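Print this story | E-mail this story

The Wednesday the Arm Let Go

A laundry robot in Billport dropped its guard for a moment, and the people who look after it have been thinking about it ever since

By Sioned Pumphrey

Let me say first that I like doing laundry, and that this probably makes me the wrong person to send to Billport. I like the smell of it and the warm pile at the end of it, and I have never once in my life wished that a machine would come and take the basket out of my hands. My sister, on the other hand, would hand over her laundry to a passing bear. So when I drove down in October to spend a few days with the team at Roroler, I had her voice in one ear the whole way, asking when she could have one.

The answer, for anyone else who is wondering, is not soon, and the reason goes back to a single bad moment on a Wednesday afternoon, at twenty to four, when a robot that had been loading and unloading a washing machine quite nicely all day closed its gripper on a shirt, and then kept closing.

Kevser Uçar was standing closest. She had her hand on the same shirt, at the hem, where she was straightening it so the next run could begin. The robot was supposed to be paused. The screen said it was paused. She felt the cloth go tight, and she did what you or I would do with a tablecloth and a stubborn toddler, which was to pull back. The arm read that pull as a heavy load and took up the slack. Her hand traveled a few inches toward the washer before Grigore Toma, over by the desk, hit the red button. Then the power went off, the arm let go of everything at once, and the whole forearm dropped onto the rim of the door.

She had a bruised knuckle. The door had a chip in it, and they have since replaced the door. I was shown the chipped one, which lives on a shelf next to the coffee, and I have to tell you it is a very small chip to have caused so much paperwork.

"I was more embarrassed than hurt," Kevser told me, several times, over several cups of tea. "You train everybody to keep their hands out and then it's your hand."

It took the team two weeks to work out what had happened, and I will try to explain it the way it was explained to me, by Virgil Jitaru, on the back of a lunch receipt. The robot has one program that decides what to do and another that decides how hard to squeeze. Pausing the machine stopped the first. It did not stop the second, which went on faithfully doing the last thing it had been told, and the last thing it had been told was to hold on to a shirt that felt as though it was slipping. For most objects this would never have mattered. A cup doesn't move when you stop moving. Cloth does! Cloth sags and slides and creeps, and every little slide looked to the gripper like a reason to hold tighter. 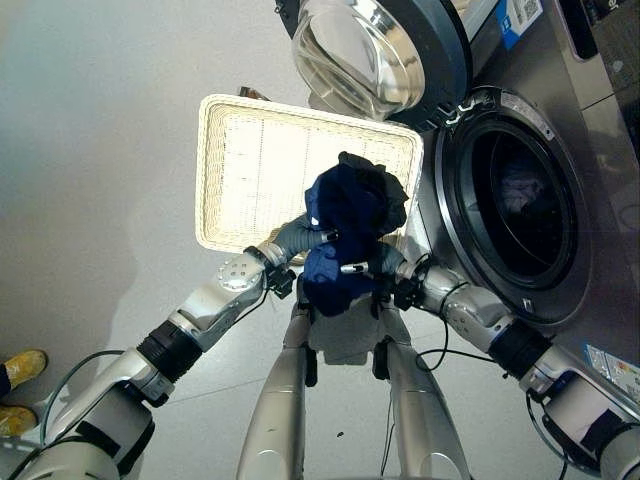 Virgil went back through the logs after that, all 852 runs of them, looking for other times when the grip had gone on tightening during a pause. He found seven. In every one of those the garment had simply been squeezed for a while with no person near it, and the run had been marked as fine, and everyone had gone off to lunch. I asked him how he felt when he found the first one. He thought about it for a good long while and said he felt the way you feel when you come home and find you left the stove on that morning.

The second fault was the falling arm, and that one had been known about, in the way that a loose stair is known about. When the power is cut, the joints are meant to lock. They did lock, but late, and in the time it took them the weight of the arm had already carried it down. Grigore had written a note about it in the summer. The note was polite and it was put in a folder. He isn't bitter about this, and he was at some pains to make sure I wrote that down, but he did mention the folder to me on three separate days.

What surprised me most in Billport was how much of the work since then has been about seeing. I had pictured engineers tightening bolts. They do some of that (the new brakes came from a shop in Gindach, in a crate big enough to sleep in), but most of the long afternoons go to looking at what the robot's own cameras saw, run after run. When a gripper has its fingers deep in a pile of clothes, there is very little to go on. You get folds and glare and patches of black, and somewhere in there is the edge you are supposed to be holding. I sat with Virgil for a whole morning of this and couldn't have told you, half the time, which part was sleeve and which part was shadow. 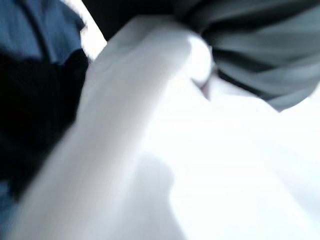 Paraschiva Voicu thinks too much trust is placed in the cameras. She told me so flatly, before I had found a chair, and went on to say that a machine working around people should be safe with its eyes shut, and that if it needs a good view in order not to hurt somebody then it isn't ready to be in the room with them. She would like to see a hard limit on how much the fingers can squeeze, one that lives in the hardware, where no program can talk it into anything. The others mostly agree with her. Where they differ is on where to set it. Too low, and a heavy pair of wet jeans ends up on the floor every time. Too high, and you are back to Kevser's knuckle.

For now they have settled on a limit that drops the jeans. It makes for slow going. In the old days, by which they mean the spring, a load could be moved out of the washer in around 20 minutes. These days it takes longer, and I noticed that people had brought knitting.

There are other changes, some of them very plain. Pausing now stops everything, squeezing included, and the gripper opens slowly so that the cloth slides free. The brakes catch before the power goes. One person has a thumb on the stop at all times and isn't allowed to do anything else with that hand, and when I was offered a turn I found it a surprisingly tiring job, a bit like being the passenger while a teenager learns to drive. My favorite of the new rules is the simplest one, which is that nobody touches a garment the robot is touching. If a shirt needs straightening, you let the robot put it down first. Kevser wrote that rule herself, in thick marker, and taped it up in the hallway, the kitchen and the inside of the bathroom door.

They still practice most with sports shirts. I wondered about this, and Grigore explained that they're slippery and stretchy and bunch up on themselves, and that a fold of that kind of cloth can feel to the fingers exactly like a firm hold until the moment it isn't one. The shirt in the accident was that sort.
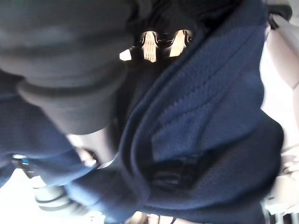 Finger pads against navy mesh, as recorded by one of the robot's own cameras.

On my last afternoon I watched them try the old fault again on purpose. They set up a run with a shirt tied to a spring scale in place of a person, waited until the gripper had hold of it, and pressed pause. Then Kevser, well back, tugged the line. The fingers opened. She tugged it again on the next run, harder, and they opened again. There was no cheering. Virgil wrote down the number, Grigore reset the scale, and they went on doing it until it was dark out and somebody remembered that the parking lot gate gets locked.

I called my sister from the road, somewhere past Buckley, and told her about the bruise and the folder and the jeans on the floor. She listened to all of it very patiently and asked whether it could at least do towels.

Print this story | E-mail this story

Reader comments

millrace_jo
My mother worked a mangle in a hotel laundry and had a scar across two fingers to show for it. Same rule there, you never held on to what the machine was holding. Glad somebody taped it up again.

Dented Kettle
Why was the note in a folder for a whole summer? I'd have liked a lot more about that and less about the tea.

Harriet in Billport
Enjoyed this. I'm with Paraschiva on the hard limit. Let it drop the jeans, they're going to need another wash anyway if my house is any guide.

pressfoot
Question about the brakes: do they hold if the power goes out in the whole building, or only when the button is pressed? The article doesn't say and those can be wired quite differently.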